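# Toaster oven for reheating rolls: worth the counter space or not?

**elfriede_b**
Every few months somebody here says a small toaster oven is the only proper way to bring back a day-old roll, and I keep not believing it. I have a full-size oven and a microwave. The microwave makes bread into a sponge and then into a rock, fine, I'll give you that. But I'm supposed to give up a chunk of counter so I can warm one bun at a time? Convince me. Please don't just post "crispy outside, soft inside" because I've read that 160 times.

**louro_crumb**
Crispy outside, soft inside.

OK, sorry. I do it every morning and I'd never go back. Heating the big oven for one roll is silly. The small one is up to temperature before I've found the butter.

**T. Pîrvu**
"Up to temperature" according to what? The dial? I put an oven thermometer in mine (a Brenavex, two knobs, cheap) and the number on the knob had very little to do with the number on the thermometer. The top of a soft bun sits close to the element in these things and it goes from gold to black while the middle is still cold. I've burned enough of them to say this with confidence.

**washington_r**
That's a rack problem, Tudor. Move it down a slot.

**T. Pîrvu**
It has one slot.

**washington_r**
Then that's a Brenavex problem.

**Armindo Moreira**
I'm in the middle on this. I bake the rolls myself, enriched dough with egg wash, and the wash is what catches first. With a plain crusty roll you can be careless. With a shiny soft one you can't. I lay foil loosely over the top for the first half and take it off for the last 2 minutes. Mine's nothing special, an old white one with a dial for this and a dial for that.
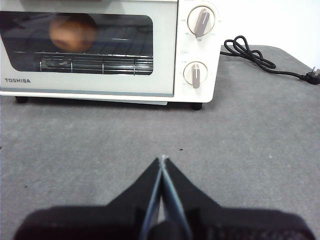
Lisbon, September

I'm putting the place and month because last time I posted about bread somebody wanted to know my climate before they'd argue with me. So there you go. Mild, a bit damp, kitchen window open. The bun goes straight on the wire rack, no tray. A tray gives you a pale, sweaty bottom and I don't care what the manual says.

**szuyu_hsu**
Straight on the rack, yes. But I don't get the foil. If you have to babysit it with foil and then remove the foil and then stand there, where's the convenience everyone keeps selling? My grandmother used a dry pan with a lid on low and flipped it once. No new appliance.

**Armindo Moreira**
A pan works for flat bread. On something round with a dome you heat a small circle on the bottom and a small circle on the top and the sides stay stale.

**szuyu_hsu**
That's what the lid is for.

**louro_crumb**
I've tried the lid. It steams. Might as well use the microwave.

**elfriede_b**
So far I have: the dial lies, the top burns, you need foil, and there's a pan that may or may not do it for free. This is not going well for the toaster oven people.

Armindo, nice looking bun, I'll say that. But you can't see much through dark glass like that, can you? How do you know when it's done? With something that brown to begin with, I wouldn't trust myself to spot the difference.

**Armindo Moreira**
I go by smell, and I press it with a finger. If it springs back and the crust feels dry it comes out. Color is no use at all on a bun that's been egg washed.

**washington_r**
Flick a bit of water on it before it goes in. Wet your hand and shake it over the bun, that's plenty. I used the Dundero spray bottle for a while and it soaked one side.

**T. Pîrvu**
Water tip is good. I'll agree with that much. I still say anyone buying one of these only for rolls is going to have it in a closet by spring. I bought the Pidurska rack insert too, thinking it would fix the burning. It wobbles.

**louro_crumb**
I've had mine 11 years and it's never seen a closet. Toast, rolls, leftover pizza, half a tray of cookies. You two bought bad ones and now you're mad at the whole category.

**szuyu_hsu**
Or you got lucky with yours. One good oven doesn't prove much either.

**elfriede_b**
My neighbor has one she hardly uses and says I can take it for 2 weeks. I'll do the same rolls three ways, her oven, my oven, and Szu-yu's pan with a lid. Same bag, same day. If the pan wins I expect an apology from louro_crumb.

**louro_crumb**
What kind of rolls? If they're supermarket burger buns I'm not accepting the results.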